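Bar and Beverage Service Diary, Tanton House
Entry for May, morning

The service room was opened at the usual hour and the shelves were checked before any glassware was taken out. The inventory carried over from last month lists 1,534 pieces of stemware across the two storage rooms. Seventeen were set aside this morning for chips at the rim and have been entered in the breakage book. Replacements are to be ordered from Skatari, which has asked that future orders be placed by the case.

Gladys Paucar led the review of the small measures. Several of the older jiggers no longer agree with one another, and it was decided that each one will be filled with water and weighed before it is returned to the drawers. Those found to be off will be marked and kept for display only. The work is slow, and it was not finished by lunch. The second drawer remains to be done.

The tables were covered with brown paper again, as they were in the spring. White linen was considered, but the laundry account is already near its limit, and paper can be changed between sittings. The roll supplied by Tsegaye is somewhat wider than the last one and does not need to be joined. It does crease when it is folded for storage. Staff are asked to keep it on the roll and to cut only what is needed for the day. Crumbs should be brushed toward the far end and not onto the floor.

A question was raised about where the glass should stand in relation to the person pouring. The printed guide places it directly in front of the measure. Ms. Paucar prefers it slightly to one side, with enough clear space on the paper that a spill does not reach the recipe cards. Her arrangement will be used through the end of the month, and the guide will be corrected if there are no objections.

The reception planned in the Illurus Room is confirmed for 200 guests. The drinks list has been shortened to four, two of them without alcohol. Ice will be delivered to the side entrance - the front steps are still under repair. Cups for water have not yet been counted out, and this must be done before the evening shift.

The allowance for new bar tools stands at $4,000, of which almost half is already promised for shakers and strainers. Strainers with a finer mesh were requested at the last review. No decision was made on the shelving.

Room closed at 4:30 p.m. Keys returned to the front office.

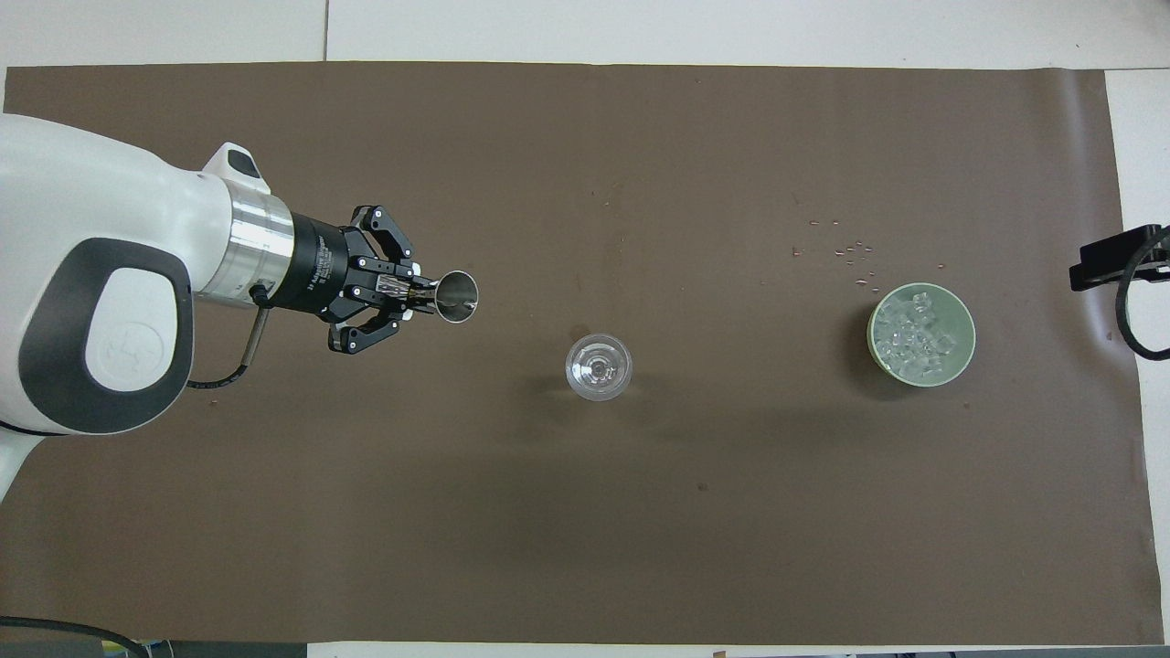
Jigger and stemmed glass at the papered table, Tanton House.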